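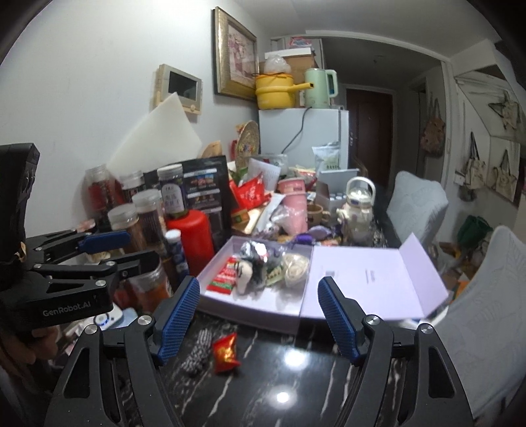

What size box do I need for a snack gift?
A shallow one with an attached lid is the easiest to start with. Pick it so your thickest packet sits just below the rim, because a lid that has to be pushed shut will pop open again in the mail.

Section 2: Packing your snack box

I wrote this part of the Karaki gift box guide after packing far too many of these at my own table, so you're getting the method I use at home (bad habits and all). Read it through once before you start. It's short, I promise!

What to have ready

The box, opened flat. Your snacks. Two sheets of tissue paper, a card, and a strip of tape. I also keep a kitchen scale nearby for the mailing weight.

2.1 Clear a spot
Move your jars, bottles and seasoning shakers over to one side. I don't put mine away, I just shove them left until there's room for the box and its lid. Wipe the table and let it dry. If you have a dark polished top, wipe it twice, since crumbs and smears hide in the shine and then turn up on the bottom of a pale box.

2.2 Open the box all the way
Lay the tray on your left and fold the lid out to the right. Leave the end flap standing up. Don't press it flat, because the crease gets soft and after that it never tucks in nicely.

Note: Left-handed? Turn the whole thing around. Fumiko Minami tested these steps left-handed and told me everything worked fine that way except the tape.

2.3 Sort before you pack
Make one pile of flat packets and one of puffy ones. Anything in a clear bag gets its own spot, especially coiled or ring-shaped snacks, which snap if you look at them wrong. Check the dates while you're at it. I once mailed Timo Albers a very nice box of stale crackers and I still hear about it.

2.4 Flat packets go in first
Stand the long flat ones along the left side of the tray. Lay the small ones toward the middle, with the printed side up so there's something cheerful to see when the lid opens.

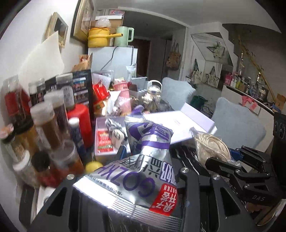 Silver foil snack packet, with the open lavender box just beyond it.

2.5 Add the puffy packets
Foil packets full of air are the troublemakers. Hold one lightly by the middle and try it in the gap before you commit. If it's too tall, turn it on its side or swap it for a flatter one.

Caution: Never squeeze or pin-prick a packet to make it fit. The seam can give, and then everything in the box smells like that one snack.

2.6 Clear bags go in last
Set them at the right side of the tray with nothing on top. Tuck a little loosely crumpled tissue around them.

2.7 Do the shake test
Close the lid with your hand (no tape yet) and tip the box gently from side to side. A soft rustle is good. If you hear sliding, open up and add tissue, or one more tiny packet, which is what I always end up doing.

2.8 Card, flap, tape
Card on top, lid down, flap in, one strip of tape across the front. Write the weight on a sticky note before you put it in the outer carton. Mine usually come in under 250 grams, but weigh yours anyway.

Note: Leave jars and glass bottles out of this box. The walls are too thin for them. Use the deeper Fenis box and follow Section 3.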